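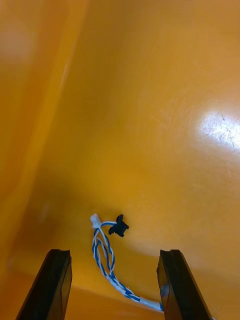 3.2 Harness stock and handling

All harnesses came from one supplier lot (Geltby), delivered in January in open trays. 400 pieces total. 300 went to the flex test, the rest kept back for pull tests and as spares. No sorting before that, we took them in tray order.

Construction is simple. Twisted conductors, blue against white with a blue stripe, small connectors on the end. Figure 2 has one lying on the yellow-orange work surface. Note the twist: tight along the main run, then it opens into two loops just before the connectors. That open part is what this section is mostly about. The tight run gave us very little trouble. Nearly every conductor break in the pilot was in the loose part, close to the crimp, and the Pollasov drawing does not say how long the untwisted portion may be. It gives a pitch for the twist and nothing else. We asked, no answer yet.

Loop shape varies a lot piece to piece. Some of it is from manufacture, some surely from the trays, where pieces lie on top of each other and get pulled out by whichever end is up. We did not try to straighten anything. Straightening by hand puts a bend in exactly the place we want to measure, and two operators will not do it the same way. So: lift by the twisted run, lay flat, leave the loops as they fall. Pieces with a conductor already nicked were set aside and logged as "incoming damage", not counted as failures.

Flex testing on the Cimum bench fixture, 2,000 cycles per piece, connector end clamped and the twisted end moving. Continuity logged on every conductor the whole time. A break is any open circuit, however short. We first used a resistance threshold as well but it tripped on the clip leads more than on the harness, so dropped it. Results in section 4 are with the open circuit criterion only; the threshold data is in the supplementary files for anyone who wants it.

Color coding helped less than expected. Solid blue and striped white are easy to tell apart in the loops, but further down the twist the stripe turns out of view and you lose track of which white is which. Conductors were therefore identified by connector position and never by color. The Hjaltested protocol (their appendix, table 1) does it by color, wich makes a direct comparison of per-conductor break rates difficult. Totals per harness can still be compared and we do that in 4.3.

One more thing on storage. Between incoming inspection and test the pieces were kept flat in single layers, connectors all facing the same way. Coiling was ruled out early becuase the loops keep the set for a long time afterwards.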